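Koppel mill open day, quick write-up

March 28, 2022

Back late last night, typing this before I forget it all. Sorry for the state of it.

Koppel is the weaving place out past Skultov, the one with the long brick sheds. They open up to the public twice a year, spring and October, and I've missed it every time till now. Free to get in but you have to book. Parking is a field. Take boots.

Got there just after ten and the first tour had gone, so tea first. Tea was fine, cake better (poppy seed, still warm). Then the yarn store, which smells of oil and sheep even though they say there's hardly any wool in it these days. Mostly cotton. Cones stacked up to the roof, colour cards pinned on the door, somebody's bike.

Our guide was Rimantas Rozīte, who has been there since he left school and talks very fast. Good though. He did the warping first, all the ends coming off the creel and onto the beam, and if one snaps you stop everything and find it. Took him a while to get people to stand back behind the yellow line. Kids, mainly. One dad.

Then the loom shed. LOUD. They hand out ear plugs at the door, use them. Four looms running while we were in, the rest off for the day. The oldest one is a Modora, green paint, and it's kept going with parts made on site as you can't buy them any more. I could of watched that one all afternoon. You can feel it through the floor.

Lunch was a bit of a scrum, one queue for hot food and one for sandwiches and they crossed over. Had soup. Sat on a wall.

Afternoon was the talk by Mizanur Munasinghe on dyeing and finishing, upstairs, about 160 chairs and every one taken, people standing at the back. Slides wouldn't start so he did the first bit without. Best part was on twill and why it hangs the way it does, the weft going over and under in steps so you get that slanting rib, and how a softer finish lets it fold without going stiff at the hems.

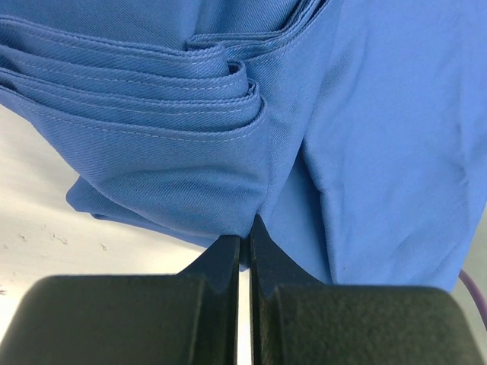
He also said most blues look wrong under shop lighting and you should always carry the cloth to a window before you buy. Did exactly that in the mill shop afterwards and put two pieces back.

Shop is small, cash or card, seconds in the bins at the far end. Got a tea towel and a remnant of striped stuff that might be a cushion one day. The Umutora range everyone was asking about had sold out by three, more due in they said, no date.

Toilets: only the one block, by the gate, long queue. Bus back goes at 4 and the next is gone six, so watch the time. I ran for it.

Would go again in October, earlier start, and I want to see the dyehose which was shut for repairs.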